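Finished regrouting the hallway and back entry floor in the Stockdale house this week. Writing up what I learned, mostly so I have it in one place for the kitchen.

The floor is 142 square feet of glazed tile. The tile was fine. The grout was the problem. It had gone dark in the walking path and was crumbling along the wall by the door.

First thing: I tried cleaning it before I tried replacing it. Oxygen bleach powder, warm water, stiff nylon brush, fifteen minutes of soaking. Got maybe half the lines back to the original gray. The rest were stained all the way down.

If you clean and the color comes up even, stop there and seal it. You don't need to regrout. I only kept going on account of the crumbling.

Removal took three evenings. I used an oscillating tool with a carbide blade for the long runs and a hand saw near the baseboards. Go slow near the tile edge. I chipped two tiles on the first night by hurrying.

You want to take out at least two thirds of the depth. New grout laid in a thin skim over old grout will pop out again.

Vacuum, wipe, vacuum again. Then leave it overnight. I ran a box fan and kept the dog out with a baby gate.
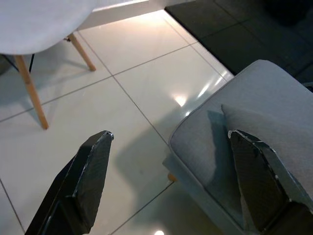

Grout choice. My joints are an eighth of an inch, so I could have gone either way, but I went with unsanded. Sanded can scratch a shiny glaze and I didn't want to find out. If your joints are wider than an eighth, use sanded.

I bought a 25 pound bag at the Plisbridge store. Too much. I have most of it left in a bucket with a lid.

Mix small batches. It starts getting stiff before you think it will. I mixed enough for one section, about what I could reach from a kneeling pad, and did that section start to finish.

Hold the float at an angle and push across the joints diagonally. If you go straight along the line, the edge of the float digs the grout back out.

Wait until it firms up, then wipe with a sponge that's barely damp. Too much water is how you get pale blotchy grout. I changed the rinse bucket after every section.

There will be a haze the next day. A dry microfiber cloth took off nearly all of it. I did the door corner twice.

Sealer goes on after three days. I used a small brush bottle and wiped the extra off the tile within five minutes. Sealer that dries on glaze is a pain to remove.

Cost: one bag of grout, two blades, a float, sponges, sealer. Cheaper than the quote I got in March, which was $1468 and didn't include moving the washer.

My knees would have paid it by the second night. Buy the thick pads.

Kitchen is next, but after the dishwasher gets replaced.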